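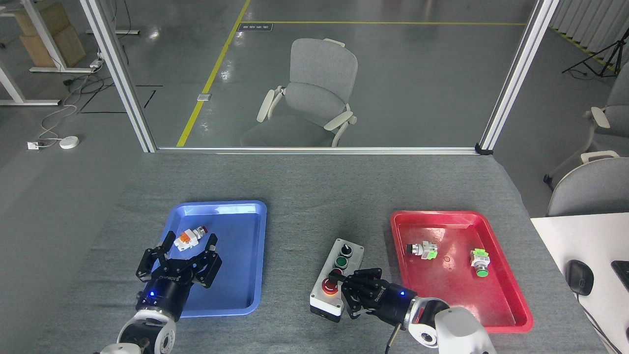
In April we finally decided to do something with the piece of ground behind our house. For three years it was only gravel and one tired olive tree in a pot, and we used it to store the bicycles. My husband wanted grass. I grew up in a dry place and I did not want grass, so we discussed it for many evenings and in the end we agreed on a patio with a pergola and a narrow bed for plants along the wall.

I want to write down how it went, partly for my sister, who is planning the same thing, and partly for myself, so I remember which stone we bought if one of them breaks.

The stone is from Flillar and the color is called Sand Mist. It is a concrete paver, 24 inches on each side. We looked first at natural limestone, and I still think it is more beautiful, but the price was almost double and the man in the shop told us that it stains very easily under a grill. My husband grills a lot. So concrete.

We asked for offers from two companies. The first one, Stutirel, came with a very nice drawing made on a computer, with small people sitting in chairs, but they wanted to pour a full slab under everything. The second one was Chatzigeorgiou, a family company which works mostly in our part of the town. They proposed compacted gravel and sand, and they also noticed that the ground was leaning a little toward the kitchen door. I had lived with this door for years and had never noticed it, although every winter there was a small lake on the step. We chose them.

The digging was the worst part. They took out 8 inches of earth over the whole area, and everything had to go through the side passage with a wheelbarrow, because no machine can pass there. Our neighbors were very patient. I brought them a cake, and after the second week another cake.

About the pergola I have mixed feelings. We ordered it as a kit from Prillusora, in dark aluminum, and the delivery was quick. The instructions were less good. Steps were missing between one drawing and the next, and the bag of screws had two kinds which looked the same to me until we tried them. We put it together ourselves over a long weekend. It stands straight and it does not move in the wind, but if I did this again I would pay somebody.

The roof has slats that you can turn by hand. At noon I close them almost completely, and after five I open them again. Up to 80 percent of the sun is stopped, they say in the brochure -- I cannot measure this, but my mother-in-law, who complains about heat in every house, sat there a whole afternoon.

In the bed we planted rosemary, lavender and a climbing jasmine which should one day cover the wall. The rosemary is happy. The lavender was in too heavy soil and I had to take it out and mix in a lot of sand, and two of the plants did not survive this. The jasmine does nothing at all. I read that the first year it only makes roots, so I am waiting.

What is still missing is light. Now we have one lamp beside the kitchen door, and it shines directly in the eyes of whoever sits on that side of the table. I would like something low, near the plants, but the electrician says that we should have put the cable before the stones were laid. He is right, of course. If you are at the stage of digging, please put an empty pipe under the pavers, even if you do not know yet what for. Ours will now have to go along the wall, behind the jasmine, if it ever grows.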